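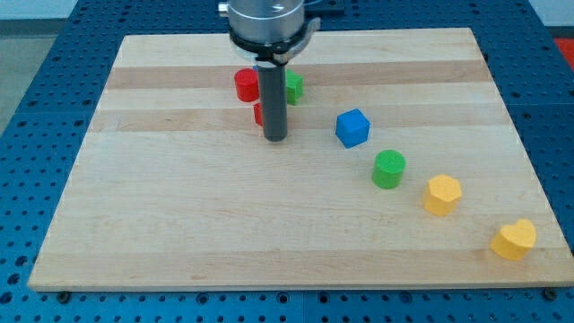

What grit should I stop at on a maple board before I oil it?

Stop at 220 if its getting a film finish, 180 or even 150 if its plain oil. Maple is tight grained and if you polish it too far the oil just sits on top and you get a blotchy dull look. Wet it once, let it dry, knock the fuzz down with the last grit, then oil.

Asked in Woodworking - Boards and Panels

More details from the asker:
Edge glued maple, strips not all the same color, got a couple darker tan ones in there which I like. Glued up in April, been sitting in the garage at Skivside since. Have sheets up to 2000 left over from a car job so was wondering if going all the way up makes it smoother or if thats a waste. Oil is the Utatex one, the thin stuff. Going to be a side table top, no food on it.

3 answers

Answer 1
Waste of paper. I went to 2000 on a shelf once, felt like glass for a day, then the first coat of oil wiped straight back off. Had to go back to 180 and start over. Glue lines are what you want to look at, not grit. Hold a lamp low to one side and look along the joints - any shiny spot is glue and will show up pale once the oil is on. Scrape those first, sandpaper just rides over them.

Also dont skip grits. 80, 120, 150, 180, done. Took me nearly 170 minutes for a small top by hand so put the radio on.

Answer 2
depends on the oil. read the can

Answer 3
Agree with the first one mostly. Couple things to add
- hold it still. If the board creeps while you sand you lean on it and get dips. Stops along the front edge, low enough that the paper doesnt catch them
- go with the grain on the last two grits, all the way end to end, lift off at the ends
- do the underside too, same oil same number of coats, or it cups. Mine did, in 14 days
- vacuum between grits, then a damp rag

The darker strips may take the oil different from the pale ones, try it on the back first. I use the Hailu wax over the top after a week, Pernness sell it in the small tin, goes a long way. Buff it off the same evening or its sticky for ever.

Was this helpful? 14 people said yes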